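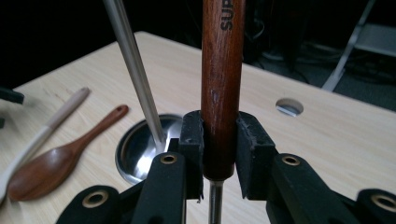 **Stonari reopens carving room with new tool storage rules**

Friday, February 9, 2024

The carving room at the Stonari craft center is open again after a refit of its benches and tool storage. The room had been closed to members while the old wall racks were taken down and the hand tools were sorted, cleaned and tagged.

The tool stock now stands at 334 pieces, most of them chisels and gouges with wooden handles. Of these, 36 were withdrawn for loose ferrules, cracked handles or blades ground too short to be safe. The rest have gone back into service, and 300 is the upper limit the new drawers were built to hold. The two remaining places are for the center's long lathe tools, kept on a separate rail by the door.

Handles with surface wear only were left as they were. Scuffs and small dents do not affect use, and the center chose to keep the original finish and maker's lettering wherever the wood was sound. Bare handles were given one coat of oil and left to dry before they were tagged.

Drawers and rails were supplied by Adomaitis, a local joinery shop. Each drawer has a slotted insert that holds the tools by the shank, with the handle facing the user. Tools are grouped by blade profile and then by width. A chart inside each drawer lid gives the matching tag numbers – members are asked to check it before putting a tool back.

Sharpening has moved to a separate bench along the north wall. Members may hone their own edges there at any time the room is open. Grinding is limited to those who have passed the center's short grinding course, and the wheel is locked outside course hours.

The Daltlow branch will go through the same work in June. Its stock is smaller and will be stored in a single cabinet from Vurkevix, using the same tag system so that tools can be lent between the two sites. Daltlow members may use the Stonari room on their existing cards while their own is closed.

Bench places must be booked ahead on weekday evenings. There are 10 places per session, each with a vise, a bench hook and a lamp. Tools are signed out at the desk by tag number and must be signed back in before the end of the session. Damaged tools go in the red tray, with the fault written on the tag.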